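Ama Alhassan
2022-02-20
6 min read

ok storage unit thread. because three of you asked and I keep typing the same thing in DMs. I emptied my mom's house into a unit in Kivthorpe and then emptied the unit into my place. Mistakes were made. Going in order.

1/ Picking the size. The website has a little calculator. You tap couch, bed, dresser, it tells you a size. It does not ask if your mom owned a loom. Mine did. Walk the house with a notebook first, attic and garage too, then look at sizes.

2/ Go see the actual unit before you sign. Not the demo one by the office. The one you're getting. I looked at a nice clean unit on the ground floor and got handed a key for upstairs at the far end, past two sets of doors that close on your ankles.

3/ Ask where the elevator is and how big it is. Take a tape measure. Our sofa went in on its end with the feet off and even then my brother had to ride up seperately.

4/ Price stuff. First month was cheap. Then March came and it went up by $150. It was in the contract, page two, small type, I had just not read page two. So read page two.

5/ I called three places. Cirnetti Storage was the one I went with, mostly for the hours. Berus was cheaper but gate closes at six and I work till six. If you work normal hours check the gate hours before anything else, I mean it

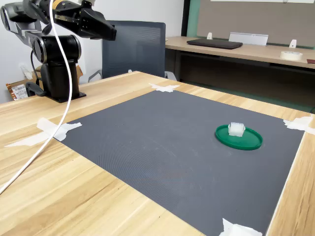
WHAT GOES IN FIRST

6/ The stuff you won't need goes at the back. Sounds obvious. I put the winter coats at the back in January. In JANUARY.

7/ Leave an aisle. Even a skinny one you have to go down sideways. We packed ours solid like a wall and then I needed her birth certificate, for the probate people, and it was in a box in the second row from the back. Took a whole evening.

8/ Papers don't go in storage at all. Papers come home with you in a bag. Deeds, certificates, the car title, the folder with all the passwords in her handwriting. See above.

9/ Label two sides and the top. Marker, big. Room plus what it is. "Kitchen misc" is useless, I had a whole stack of kitchen misc. "Kitchen, baking pans, blue mixer" is good.

10/ Same size boxes if you can stand to buy them. I used free ones from the grocery store and they stack like garbage. The banana ones have a hole in the bottom!! Lost a bunch of spoons down that hole.

11/ Mattress: buy the bag. Tape the bag shut. Don't lay it flat with things on top, stand it against the long wall.

12/ Fridge: defrost, dry it all the way, prop the door open with a rolled towel. My aunt did not prop hers in 2009 or whenever and the family still talks about it.

13/ Wood furniture wants a blanket, not plastic. I wrapped the dining table in plastic wrap tight as a drum and it came out with cloudy patches all over the top. Some came out with oil. Some did not.

14/ Get stuff off the floor. Pallets if you can find them, the hardware store behind the post office let me have a few for nothing. Ask nicely, go early

15/ Lock. Get the round kind, the disc ones. The office sells them at double the price, so buy yours before you show up. Two keys, and the second key does NOT live on the same ring as the first. Ask me how I know

16/ Insurance. They'll push theirs at the desk. Call your home or renters people first, mine already covered some of it but with a limit. I had to send a list with values. Write that list while you pack, not after when you're guessing what a lamp was worth.
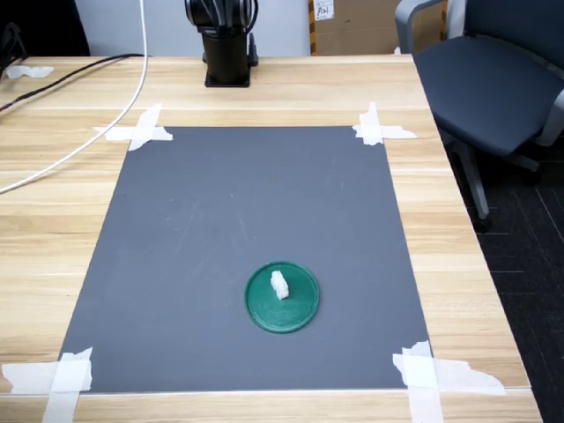 and keep photos of the good pieces with the list, front and back, any marks on the underside. Mine are in a shared folder so my brother can stop texting me about the clock.

17/ The movers. Used a small outfit called Benkirane for the second half, unit to my place. First half was us and a rented truck and I would not repeat that. Quote was $2,675 for both days with the piano. I said a bad word out loud. Then I watched two guys take the piano down that hallway and thought ok fine.

18/ Tell the movers about the elevator and the doors when they quote. Send them the hallway length if you have it. They add time for a long carry and if you don't mention it you get to have that conversation in the parking lot with the truck running.

19/ Book the loading bay if there is one. We didn't know it was a thing. Sat behind some other family's truck for most of the morning eating donuts in the cab.

20/ Autopay. Turn it on if you're forgetful, turn it on a reminder if you're me and like to leave things going long after you're done with them. Late fees are nasty. Get behind far enough and they can auction your stuff, it's in the contract, it may be on page two as well

21/ Moving OUT. You have to give notice. In writing at mine. I told the guy at the desk and he nodded and said have a good one and I got billed for another month. Email it. Save the email.

22/ Sweep before you hand it back, take a picture of the floor and the walls, take your lock off. If your lock's still on it you're still renting it as far as they care.

23/ How long to keep it. I told everyone a couple months. It went past that. What got me moving was a list of what was in there and what I'd really miss. It was the loom, the piano, the photo boxes, her good knives. Everything else I could have sorted in the house to begin with if I'd given myself another week there.

24/ So if you've got any say in the timing, sort before you store. Even one room. We sorted the bathroom and the linen closet and those are the only two things I never had to touch again.

25/ somebody asked about climate control. For the piano and photos yes, pay for it. For lawn chairs no. You can do a small one with and a bigger one without, I didn't think of that untill I was already in. Ask if both are in the same building though or you'll be driving round the back every time.

26/ someone else asked about mice. Didn't have any. No food in there, not even sealed, not the pasta, not birdseed. I found a bag of birdseed in the patio boxes on the last day so maybe just lucky.

27/ also asked: can you plug stuff in. No. Not at mine anyway, there's a light on a timer that goes out while you're holding a dresser. Bring a headlamp.

28/ the loom is in my living room now. I don't weave. If anyone around here does, and has a van, message me. Comes with the bench and a big bag of yarn, mostly brown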